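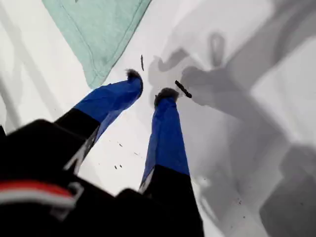 Heft 30, Seite 60

Die Sache mit dem Sauerteig

Eigentlich wollte ich nur ein Brot. Ein einziges, für den Sonntagstisch meiner Eltern, mit dieser dunklen, krachenden Kruste, die man in Drurkitz beim Bäcker am Marktplatz bekommt, solange man vor acht Uhr dort ist. Ich bin aber nie vor acht Uhr dort. Also habe ich im Februar ein Schraubglas aus dem Schrank geholt, Roggenmehl und Wasser hineingerührt und das Ganze auf die Heizung gestellt. Seitdem ist meine Küche eine andere (und mein Kühlschrank leider auch).

Am zweiten Tag roch das Glas nach nassem Hund, am dritten nach Nagellackentferner. Ich war kurz davor, alles wegzukippen, aber im Forum, in dem ich inzwischen mehr Zeit verbringe als in der Zeitung, schrieben alle: durchhalten, füttern, warm stellen! Am sechsten Tag blubberte es dann wirklich. Ich habe das Glas beim Abendessen auf den Tisch gestellt und allen gezeigt. Die Begeisterung war, sagen wir, einseitig.

Das erste Brot war flach wie ein Frisbee und innen so klebrig, dass das Messer stecken blieb. Das zweite hatte ein Loch, durch das man eine Mandarine schieben konnte. Beim dritten habe ich das Salz vergessen, und wer das noch nie getan hat, kann sich nicht vorstellen, wie fad ein Kilo Brot schmecken kann. Gegessen haben wir es trotzdem, mit sehr viel Leberwurst.

Danach bin ich nach Gimimdale gefahren, dort gibt es eine kleine Mühle mit einem Hofladen, der nur nachmittags offen hat. Ich kam mit 500 Gramm Weizenschrot herein und mit einem Kofferraum voller Papiersäcke wieder heraus, nein, umgekehrt: Ich wollte 500 Gramm Schrot und hatte am Ende Roggen, Dinkel, Ruchmehl und ein Gärkörbchen. Das Körbchen war jeden Cent wert. Mein Teig hält darin endlich seine Form, vorausgesetzt, ich bemehle es so großzügig, dass hinterher auch der Fußboden etwas davon hat.

Mein Rezept ist inzwischen ziemlich schlicht. Den Sauerteig setze ich am Abend an, morgens kommen Mehl, Wasser und Salz dazu, dann darf alles in Ruhe gehen. Gebacken wird im gusseisernen Topf, 30 Minuten mit Deckel, den Rest ohne, bis mir die Farbe gefällt. Ich mag es dunkel, fast schon zu dunkel, mein Mann kratzt an seiner Scheibe immer ein bisschen herum und sagt dann nichts. Und dann kommt das Schlimmste: warten! 60 Minuten muss so ein Laib mindestens auskühlen, und in dieser Stunde riecht das ganze Treppenhaus danach. Ich habe es bisher genau einmal geschafft, und da war ich beim Zahnarzt.

Was ich unterschätzt habe, sind die Reste. Bei jedem Füttern bleibt etwas übrig, und wegwerfen bringe ich nicht übers Herz. Also gibt es Pfannkuchen mit Sauerteig, Cracker mit Sauerteig und neulich sogar Waffeln, die ein wenig säuerlich waren, aber mit Pflaumenmus wunderbar. Ein Glas habe ich verschenkt, ein zweites steht als Reserve ganz hinten neben den Gurken.

Meine Eltern haben ihr Brot übrigens im April bekommen. Mein Vater hat zwei Scheiben gegessen, mit Butter und Schnittlauch, und dann gefragt, ob der Bäcker am Marktplatz eigentlich noch die Mohnhörnchen macht. Die stehen jetzt auch auf meiner Liste.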